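About the Joubert Robotics Club

Who we are 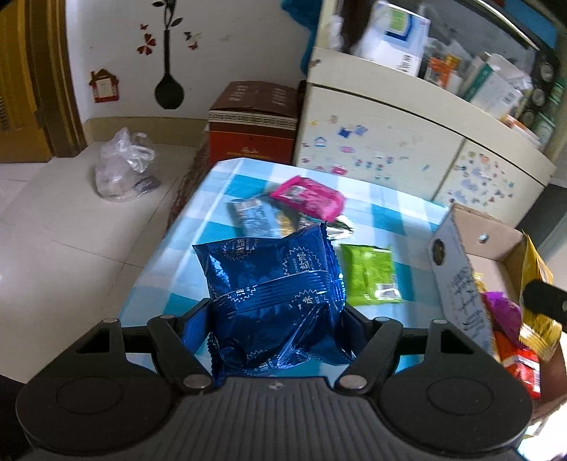 The Joubert Robotics Club is a student club at Joubert High School. We meet after school to build, program and test robots, and for the past 2 school years most of our time has gone into one long project on grasping. The club is open to every student in the school. You do not need to have taken a programming class, and you do not need to own any tools.

We are run by students, with a faculty advisor from the science department. Officers are elected each spring. They set the meeting schedule, keep the parts list, and decide which events we enter.

What we work on

Our main project is called Clendeo. The goal is a small robot arm that can pick up everyday packaged goods and sort them. We started with wooden blocks, and we moved on to packaging because it is harder. A block keeps its shape when you squeeze it. A foil packet bends, slides and crinkles, and the best place to grip it depends on how it landed.

Clendeo has three parts. The first is collecting demonstrations. Members use a hand-held gripper with a camera on it and pick things up the way they want the arm to do it. The second is labeling, where we go through the recordings, mark where each grasp begins and ends, and throw out the ones that are no good. The third is training and testing, which takes place on the club computers and on the arm in our room.

Demonstrations are recorded in ordinary rooms as well as at school. Early on we recorded everything on the same gray bench, and the program did poorly as soon as we put a patterned cloth down. Now we ask for different tables, different lighting and normal household clutter. So far we have kept 482 demonstrations of snack packets. Our target for this school year is 2,000 across all kinds of packaging.

How the club is organized

New members spend their first 6 meetings in a starter course. It covers shop safety, basic wiring, reading a simple program and changing it, and how to use the hand-held gripper. After that you pick a group:

Build group: makes and repairs the grippers, the arm mounts and the test tables.
Data group: plans recording sessions, checks the recordings and does the labeling.
Software group: trains the models and runs the arm.
Events group: handles entry forms, the engineering notebook, posters and travel.

You can change groups at the start of each semester. Many members end up doing work for more than one. The data group is usually the largest and is where most first-year members begin.

Recording rules

Every member who records a session follows the same rules. Ask permission before recording in any room that is not yours. Keep people and personal papers out of the camera's view. Use sealed packages only, and do not eat the test items until the session has been checked. Write the session number, the type of item and the surface in the log. Wipe the gripper pads before you pack it away. Charge the battery the same night.

Equipment checked out for the weekend must be back in the club room before first period on Monday.

Competitions and events

We enter the Rullent Student Automation Challenge, which has a sorting event that fits our project well. In our first year there, the arm dropped too many items to place. Last year we made it to the second round. The rules change a little each season, and this season's list of items includes soft pouches.

We also run a table at the school open house in December, where visitors can try the hand-held gripper for themselves. Younger students from the middle school are welcome to come by.

Support

Fultell, a local machine shop, gives us scrap aluminum and lets the build group use its drill press during school breaks. The rest of our budget comes from the school activities fund and two bake sales a year. There are no dues. If you would like to donate, the most useful things are storage bins, sealed snacks in mixed wrappers and working laptops.

Joining

Stop by the club room after the last bell on any meeting day, or leave your name at the front office. A signed permission form is required before you use tools or take equipment home. Spring starter course sign-up is open now and closes at the end of December.

Page last updated November 24, 2025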